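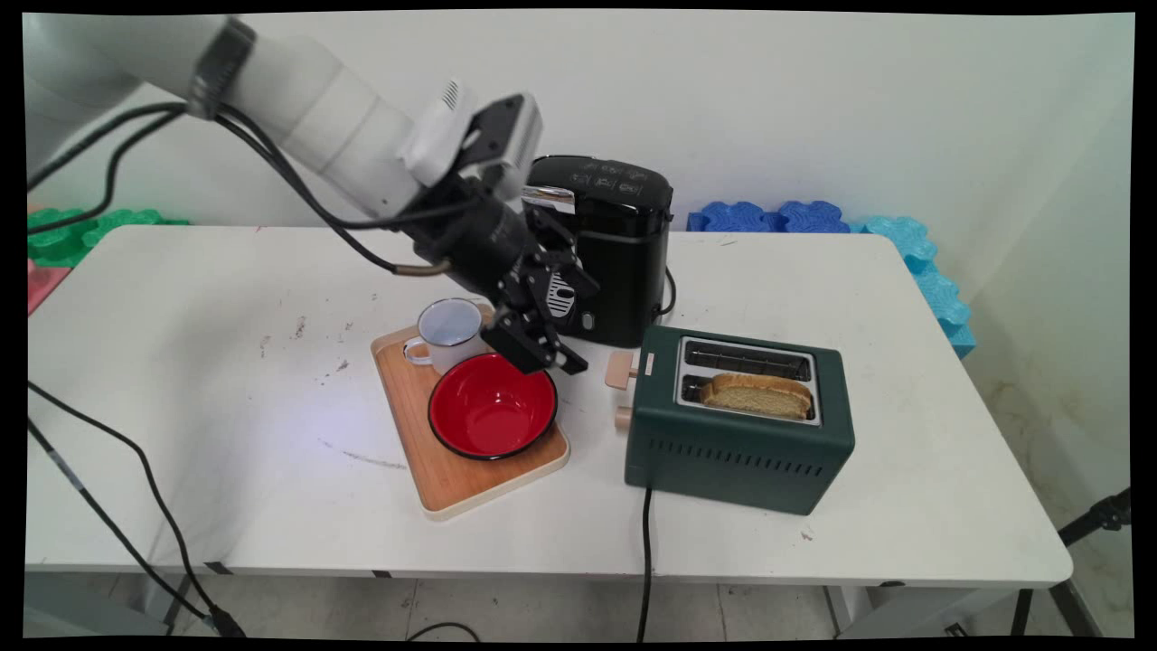
How to Set Up a Home Viewing Night for a Wrestling Pay-Per-View

Big wrestling shows run long. A main card with a pre-show can go past four hours, and if you have people over for it, a little planning the day before saves you a lot of getting up and down. These steps cover the stream, the room, the food and the prediction sheet.

What you need

A subscription or one-time purchase for the show
A TV and a streaming device that has been updated
A wired internet connection, if you can manage it
Seats with a clear view for everyone
Paper and pens for the prediction sheet

Step 1: Check the start time

Promotions list start times in Eastern, and many list two: one for the pre-show and one for the main card. Write down both in your own time zone. If the show is coming from overseas, check the date as well. A card from Japan or Australia may air in the middle of the night or early in the morning in the US.

Invite people for the pre-show time even if you don't care about the pre-show. Someone will be late, and this way they miss a throwaway tag match and not the opener.

Step 2: Buy the show early

Don't wait until ten minutes before the bell. Payment pages slow down on the night, and some cards get flagged by the bank when you buy from a service for the first time. Buy the day before, sign in on the device you plan to use, and play any other video on that service for a few minutes.

Check how many screens your plan allows. If you share the account with family, ask them to stay off it that night.

Step 3: Set up the connection

Run an Ethernet cable from the router to the streaming device. My living room is at the far end of the house, and Wi-Fi there drops to standard definition whenever the microwave runs. A 70-foot flat cable along the baseboard fixed it. Tape it down at doorways.

If you have to use Wi-Fi, move the router into the open and turn off downloads on game consoles and computers. Then restart everything an hour before the show: modem first, then router, then TV.

Step 4: Fix the picture and sound

Turn off motion smoothing. On most sets it's in the picture menu under a name like "motion" or "clarity." It makes fast moves look strange and can add a small delay.

For sound, try the sports or standard mode. Movie modes push commentary down under the crowd noise – fine for some people, but annoying in a room where others are talking. If your soundbar has a voice setting, try that first.

Step 5: Arrange the room

Put the lowest seats in front. Floor cushions, then the couch, then kitchen chairs behind it. Sit in each spot and look at the screen, including the ends of the rows. Keep one path open to the kitchen and the bathroom so that no one has to cross the screen during a finish.

Step 6: Plan the food around the card

Anything that needs attention in the oven should be done before the main card starts. Chili in a slow cooker works well, and so do sandwiches cut ahead of time. Put drinks in a cooler in the same room.

Order pizza 70 minutes before you want to eat. Delivery is slow on big event nights.

Step 7: Make the prediction sheet

List every match on the card with a blank next to it. A typical card has 7 matches. Give one point for each correct winner and two for the main event. Add a couple of bonus lines if you like:

Which match will be the longest?
Will a title change hands?
Will anyone make a surprise return?

Collect the sheets before the first bell. For a tiebreaker, have each person guess the length of the main event in minutes and seconds, and take the closest.

If a match is changed or pulled on the night, strike it from every sheet. Don't let people re-pick.

If the stream fails

Close the app completely and reopen it. If that doesn't work, sign in on a phone using mobile data. If the phone plays fine, the problem is your home connection. If the phone fails too, the service is down, and all you can do is wait. Most services let you start from the beginning or jump back, so you won't lose the match. Keep everyone off social media until you've caught up.

Last updated 14 February 2024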